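4.3 Public demonstration at the Wurnard open day

The third evaluation setting was an open day held in November at the Wurnard site, where the two-arm cell described in Section 3 was run in front of visitors for the length of the day. The laboratory trials reported in Sections 4.1 and 4.2 were run with a fixed operator, fixed lighting and no onlookers. The open day removed all three conditions. Our interest was in how often the cell had to be stopped, for what reason, and how long it took to return to a state from which a new trial could begin.

The table setting task was chosen for the demonstration in preference to the peg tasks of Section 4.1. Visitors could judge the outcome without instruction, and the parts were cheap to replace. Each trial involved a replica cake on a plate, loose replica fruit, and thin sticks that had to be picked up from the cloth or placed at a stated position. Thin sticks are a hard case for both perception and grasping. They give few depth returns, they roll, and the approach height has to be correct to within the compliance of the finger. A cloth was kept on the table throughout. In earlier pilot runs at Stustia the bare table top gave better grasp rates, but sticks that were missed on the first attempt rolled out of reach and the trial was lost.

The two arms were commanded by one operator through the Odora interface. Wrist views from both arms were recorded with joint states and gripper commands, and the wrist view of the observing arm was also sent to a monitor on the visitor side of the barrier. Figure 4 is taken from one of these recordings. The replica strawberry and blueberry on top of the cake, together with the leaves, served as landmarks for the visitors, who were asked to name a target before each trial. Targets were restricted to a printed list. Free choice had been tried during setup and was dropped after several requests fell outside the reachable volume of the right arm.

Setup and calibration. Hand-eye calibration was carried out once before the doors opened and was checked at the midday break with the same target. The residual had grown between the two checks, and the growth was larger on the right arm. We attribute most of it to the mobile base plate, which stood on a sprung wooden floor at Wurnard and on concrete in the laboratory. No recalibration was done at midday, so all trials share the same transform. Readers who intend to reuse the recordings should treat the afternoon trials with care where absolute position matters.

Fingers. Different finger types were compared under the same task. Solid fingers with a textured pad gave a firm hold on round items but hid a large part of the contact region from the wrist camera. Lattice fingers deformed around the object and allowed the operator to see some of the contact through the openings. With thin sticks the lattice type was less predictable, and the stick could settle at an angle that was not known until the arm had been raised. Operators compensated by lifting slowly and pausing, which lengthened the trial. The effect is visible in the duration data and should not be read as a delay in the controller.

Procedure. A trial began when the operator confirmed the target and ended when both grippers were clear of the plate. The operator was allowed one retry per grasp. A second failed grasp ended the trial and was logged as incomplete. Visitors stood behind a barrier and had access to a stop button of their own, wired in series with the operator stop. Operators worked in shifts of 30 minutes. In all, 188 trials were started. A stop was logged in 11 of them. Stops caused by a visitor pressing the button to see what it did were kept in the count, as the recovery procedure was the same in every case.

Recovery. After a stop, both arms were held in position with brakes applied until the operator had inspected the table. The operator then chose between resuming from the held pose and returning both arms to the home pose. Resuming was faster, but it carried over any slip of the object that had taken place during braking. Returning home required a reset of the table and was preferred by all operators by the end of the day. We had expected the opposite. The operators reported that a partial trial was harder to judge than a new one, especially where a stick was held between the fingers and its lower end was close to the cloth.

Effect of onlookers. Noise on the visitor side made spoken coordination between the operator and the table assistant unreliable, and hand signals were adopted early in the morning. These signals were not recorded and cannot be recovered from the data. A second effect concerned lighting. Groups standing between the window and the table lowered the brightness of the wrist views for short periods, and the automatic exposure responded with a lag. Segmentation of the dark items on the plate suffered the most. Fixed exposure would have avoided the lag at the cost of some saturated regions on the plate.

Data. The recordings from the open day were divided into 1865 labeled segments using the scheme of Section 3.4. Labeling was done at Intarasuk by annotators who had not attended the event. Segments in which a visitor could be identified were removed before labeling. The version analyzed here was frozen on December 27, 2018, and later corrections to the labels are not included.
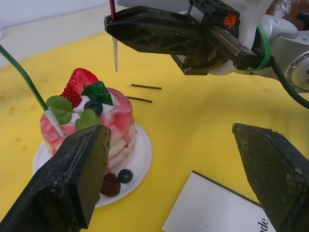
Figure 4. Wrist view during the table setting task.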